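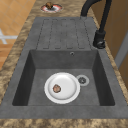
*Sink and drainboard, dark gray, with the mottled counter.*

February, 6:40 a.m.

Slept badly. Got up and went through the moving budget again. The Walgate quote came in at 3,789, and that leaves out the piano. Corkel wants 300 more but will take the piano and do the stairs at both ends. I'm going with Corkel. Wrote to them before breakfast so I wouldn't go back and forth on it all day.

Itsuki Maruyama called at lunch about the lease. The rent stays at 1,898 if we sign for 2 years. I said yes to that too. He asked if we had settled on the kitchen and I told him the dark sink, same as last week.
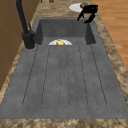

Packed books all afternoon. Nine boxes, and the tall shelf hasn't been touched. Found Mom's letters from Clullunier inside the atlas and lost an hour to them. She complained about the bread there in every one. I put them in my own bag, not with the boxes.

Soup for supper. Need to return the Delić novel to the library before we go, and call the gas company.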